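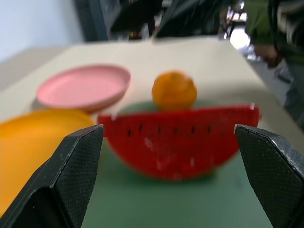
Teaching a robot to set a table sounds like the sort of thing that ought to have been sorted out years ago, and Suha Khoury, who has spent the better part of 2 years on it at the Sfeir lab in Dellislow, is used to hearing people say so. Her group's latest result, shared with colleagues in September, is a training method that lets a robot arm pick up play food and put it on the right plate after far less practice than the lab's earlier system needed. The toys come in every awkward shape a picnic can offer, and the red watermelon slice, standing on its curved edge on the green mat with an orange close behind it, is the kind of grasp the team cares about most. A gripper that comes in a little too wide or a little too low can easily nudge its neighbor, and then the whole plan has to be thought out again.

The method goes by the name Sumimari, and the idea behind it is a friendly one. Most systems of this type learn by copying a person's movements from start to finish, the slow parts along with the important ones. Sumimari pays extra attention to the last moments before the fingers close, using the view from the wrist, and treats the long reach across the table as something it can mostly work out for itself.

"We were collecting all this lovely data of the arm traveling through the air, and it was teaching the robot hardly anything," Khoury said, laughing. "The interesting part is the final inch or so. Once we leaned on that, things got better in a hurry."

The numbers bear her out. The older system was trained on 928 demonstrations, all recorded by hand, while the new one reached the same success rate with around 400. It also coped better when the plates were shuffled between attempts, a change that used to send the arm wandering off toward the wrong spot.

Fadi Haddadin, an engineer at Fledgate, the small automation firm that helped pay for the study, has been following along with a good deal of affection for the project. He would love to see the same approach tried on packing lunches, though he was quick to add that real fruit bruises and toy fruit doesn't. Khoury agrees, and soft items are next on her list, starting with bread rolls.

The group plans to release its recordings and training code this winter, along with a set of 30 table layouts that other labs can copy with whatever toys they have on hand.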